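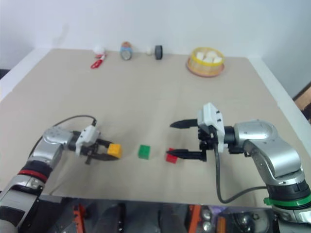
Thitima Thongsuk says you can't learn to bake bread from a library book, you need somebody's grandmother standing next to you. I've been chewing on that all morning and I think she's half right, so here comes a thread.

I started in January with a library book and zero grandmothers. First loaf had the density of a paving stone. I ate it anyway, toasted, with so much butter it didn't matter.

The book wanted me to knead "until smooth and elastic." Smooth like what? Elastic like what? I quit after eight minutes when my arms got tired and called it elastic.

Where Thitima has a point: Yu-ting Kwan came over one Saturday, stuck two fingers in my dough and said "more water." That's it, that was the whole lesson. I'd been adding flour every time it stuck to the counter, for weeks!!

So now I wet my hands and leave the flour bag in the cupboard. The dough still sticks a little. I scrape it up and keep going.

Somebody asked about the starter. Her name is Perkeo, she lives in a pickle jar on top of the fridge, and she was a gift from Thoa Nghiêm, who wrote FEED ME on the lid in marker. I do, mostly. I went to Eltport for a long weekend and came back to gray liquid on top and a smell like nail polish remover. Poured it off, fed her twice, she was fine by the next night.

My current loaf, for the people who keep asking - 500 grams bread flour, 350 water, 100 starter, 10 salt. Mix it after dinner, fold it a few times while I watch TV, then into the fridge until I get home from work the next day.

I bake it in a lidded pot, 450, lid off for the last 20 minutes. My oven runs cold in the back left corner so I turn the pot when I take the lid off. Yours probably has its own corner.

Khải Giáp wants to know if he can skip the pot. I've done it on a cookie sheet with a pan of hot water on the rack underneath. Crust was softer and the loaf spread out more, but it made great sandwiches. Go for it.

Things I bought and don't use: a fancy scoring blade (a steak knife does it), a linen cloth (dough welded itself on, never again), a second cookbook with gorgeous photos and no weights anywhere.

Thing I bought and love: a cheap plastic bench scraper. I use it for dough, for chopped onions, for getting ice off the freezer shelf.

Oh, and let it cool before you cut it. I know. I last roughly 44 minutes and then I'm in there with the knife, and the middle is gummy, and I do it again the next week.

Thitima, if your grandmother is taking students I'm free Saturday. I'll bring butter and the end of this loaf.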